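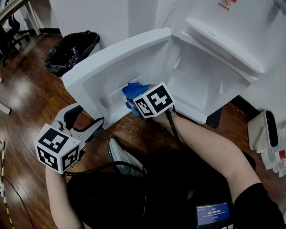

**Cleaning out a little fridge, what do you wipe it down with?**

---

**pepperjackmoon** wrote:

OK so I finally have everything out of the small white fridge (the one I got for the back bedroom when my sister-in-law was staying with us) and I'm wiping it down before it goes to its new home. Inside walls are easy. The door is making me crazy! There's that molded bin along the bottom of the door, and the corners where it meets the raised rim just hold on to everything. I've been over it with a cloth and I still get a faint tan line in the creases.

I did baking soda and warm water because that's what my mom always used. Smell is mostly gone but there's still something if you stick your whole head in. Which I did, twice.

What do you all use? And do I need to do anything special if it's going to be unplugged for a while? It might sit until March.

---

**tuckered_out_tess** wrote:

White vinegar and water, half and half, in a spray bottle. Spray the door bin, walk away for 14 minutes or however long it takes to fold some towels, come back and wipe. The creases let go much easier after a soak.

For the corners, an old toothbrush. Soft one. I ruined the shine on a crisper cover with a stiff brush once and it grabbed dirt forever after.

---

**grout_and_about** wrote:

Please don't do vinegar on the door gasket. On the plastic, fine, go nuts. But I've had two gaskets get dry and stiff on me and both times I'd been using vinegar every month. Dish soap and warm water for the rubber, then dry it well, and pull the folds open with your finger because that's where the black stuff starts.

---

**tuckered_out_tess** wrote:

I've used vinegar on mine for years and the door still shuts like a bank vault, so I don't buy it. Could be yours were just old?

---

**grout_and_about** wrote:

One was four years old! Maybe I mixed it stronger than you do, I never measured. I'd still go with soap. It costs the same as nothing and works.

---

**lowboil** wrote:

You can both be right, a splash of vinegar once in a while is different from soaking it every month.

Pepperjack, the smell is probably not in the door at all. Check under the shelf and along the lip of the crisper cover if yours has the ribbed kind of edge. Mine did, and milk had gone down in between the ribs. I took the whole piece out and ran it in the tub. Let it warm up to room temperature before you put hot water on it though, cold plastic can crack. I learned that in the rental on Ibarra and paid for a new shelf.

---

**pepperjackmoon** wrote:

Oh that's a good thought, the shelf! I've only wiped the top of it. I don't love pulling it because it went back in crooked the last time and I had to fight with it. But OK. Tub it is.

---

**sundrop_pantry** wrote:

Am I the only one who uses the Kirudow wipes? I know, I know, trash. But for a tiny fridge it's a couple of wipes and you're done, and I never have to rinse.

---

**lowboil** wrote:

I would rinse after those. They leave a lemony thing behind and then your butter tastes like a car.

---

**sundrop_pantry** wrote:

Ha, I keep soda in mine so I've never noticed. Fair enough.

---

**grout_and_about** wrote:

About leaving it unplugged until March: prop the door open. This matters more than whatever you clean with. I closed one up in the garage, clean as anything, and it was fuzzy inside by the time I needed it. A rolled-up dish towel in the door with a strip of painter's tape does it. If you have little kids around, tie it or take the door off so it can't be climbed into and shut.

And an open box of baking soda on the shelf, or crumpled newspaper if you still get one.

---

**tuckered_out_tess** wrote:

Yes to propping. We agree on something!

---

**pepperjackmoon** wrote:

No kids here but my nephews visit, so I'll take the door seriously.

Update: pulled the shelf. Lowboil, you called it, there was a sticky brown patch along the front edge, I think soda. Soaked it in the tub with dish soap and it came right off. Did the vinegar soak on the door bin only and soap on the gasket, so everybody gets to be happy. Tan line is down to one corner and I'm calling that good.

Does anyone have a trick for getting the shelf back in level? The left side goes and then the right side won't.

---

**lowboil** wrote:

Tilt it, back edge first, then drop the front. If it fights you, wipe the rails, there's usually gunk in there too.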